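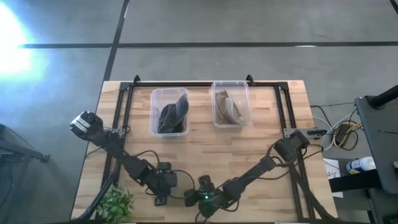

Una tela doblada, otra arrugada y dos cajas transparentes sobre una mesa de madera clara.

En casa de mi abuela las telas vivían en un baúl, y del baúl no salía nada sin que antes saliera todo lo demás. Si hacía falta un trapo para los cristales aparecían primero el mantel de Navidad, las cortinas del piso anterior, un retal de pana que iba a ser chaleco y que se quedó en retal, y al fondo, aplastado y con olor a lavanda, el trapo. Le he dado 1000 vueltas a aquel baúl desde que me mudé a Trirnance, a una casa con poco armario y mucha mesa, y sospecho que buena parte de mi desorden textil viene de ahí, de haber aprendido de niña que la tela se guarda hacia abajo, una capa sobre otra, hasta que la tapa deja de cerrar.

Por eso me interesó tanto el sistema de las cajas transparentes, que es de una sencillez casi ofensiva. Una mesa despejada en lo posible, dos cajas de plástico claro puestas una al lado de la otra y la ropa de casa que ande suelta por ahí: paños, fundas, bolsas de tela, esa manta fina que en verano no sabe dónde meterse. Se decide qué va en cada caja y se guarda. Ya está, y sin embargo una tarde de sábado se me fue entera en ello, porque decidir es precisamente lo que llevaba años sin hacer.

Laiba Khattak, con quien compartí aquella tarde y bastante té, empieza siempre por el color. Los oscuros a un lado y los claros al otro, sin preguntarse todavía para qué sirve cada cosa. Le parece que el ojo clasifica más deprisa que la cabeza y que conviene dejarlo trabajar primero, antes de que una se ponga sentimental con el paño de cocina que trajo de un viaje a Zullcombe. Yo me puse sentimental de todos modos (el paño tiene unas gaviotas bordadas y una quemadura de plancha con forma de haba), pero reconozco que a la media hora se veía el color de la mesa, y eso en mi casa es una noticia.

Luego viene la cuestión de doblar, que divide a las familias. Hay telas que lo agradecen. Un algodón con algo de cuerpo, en gris carbón o en azul marino, se dobla en tres, luego otra vez por la mitad, y se queda quieto en su caja como un libro en la estantería. Las hay, en cambio, que se resisten: las lavadas muchas veces, las que han cogido la costumbre del gancho o del respaldo de la silla. Yo peleaba con ellas. Ahora las meto como vienen, un poco ahuecadas, y no me siento peor persona. Una caja de paredes bajas perdona bastante, y si la tela de encima no es muy grande se saca de un tirón sin que se venga el resto detrás.

Lo que sí he aprendido, a fuerza de equivocarme, es a no apretar. Cuando compré mis primeras cajas, en Mathias, volví a casa convencida de que en cada una cabían 12 paños si se enrollaban bien prietos. Cabían, desde luego. Pero sacar el que estaba en medio era como sacar un corcho roto, y al tercer día volvían a estar todos en el respaldo de la silla. Hoy pongo la mitad y dejo aire arriba, y el aire, que parece espacio perdido, es lo que hace que alguien más que yo se anime a devolver las cosas a su sitio.

También ha cambiado mi relación con el plástico transparente, que siempre me había parecido cosa de laboratorio o de ferretería. Me gustaban las cestas, los baúles, las cajas forradas con papel de flores. Siguen gustándome, y guardo en ellas los hilos y las cartas. Pero con la tela de diario necesito ver. Si veo desde la puerta un pico de color caqui ya sé que ahí está el paño grande, y no tengo que levantar tapas ni acordarme de etiquetas que escribí una noche con mucha fe y muy mala letra.

Queda el asunto de las piezas que no caben. Toda casa tiene alguna — una colcha, un trozo generoso de loneta beis, la sábana que se usa para tapar los muebles cuando se pinta — y toda casa comete el error de querer meterla la primera. Laiba las deja extendidas sobre la mesa hasta el final. Dice que así estorban lo justo para que una no se olvide de ellas, y que mientras tanto sirven de cama a lo menudo. Yo añadiría que da gusto pasarles la mano por encima mientras se piensa en otra cosa.

Y quedan las bolsas. La bolsa blanca de tela, la de asas o la de correa larga, es la verdadera plaga amable de nuestros armarios. Entra en casa con una docena de huevos o con un libro y ya no se va. No se deja doblar del todo, la correa siempre se escapa por algún lado, y aunque se meta medio cuerpo en la caja el otro medio cuelga por delante tan tranquilo. 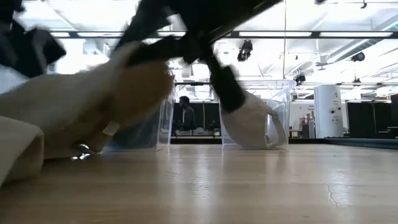 Ffion Cadwaladr no está de acuerdo conmigo en lo de las bolsas, y me pidió que lo dejara escrito. Según ella, una bolsa nunca debería ir dentro de la caja, porque acaba tapando lo que hay debajo y entonces la transparencia no sirve de nada; las suyas cuelgan todas de un clavo, una dentro de otra, y la más vieja hace de funda. «Si necesita caja, es que sobran bolsas», me escribió desde Joralmont, y adjuntaba la cuenta de las que había regalado en septiembre a sus vecinas, que no reproduzco por no avergonzarme.

Probé lo del clavo. Funcionó una semana, hasta que el clavo, que era viejo y estaba en una pared más vieja todavía, se vino abajo con un pedazo de yeso del tamaño de una galleta. De modo que mis bolsas han vuelto a la caja de la derecha, con la correa metida hacia dentro cuando me acuerdo. Debajo está el paño de las gaviotas. Ffion, que viene a comer el mes que viene, ya ha anunciado que traerá un taco y un tornillo.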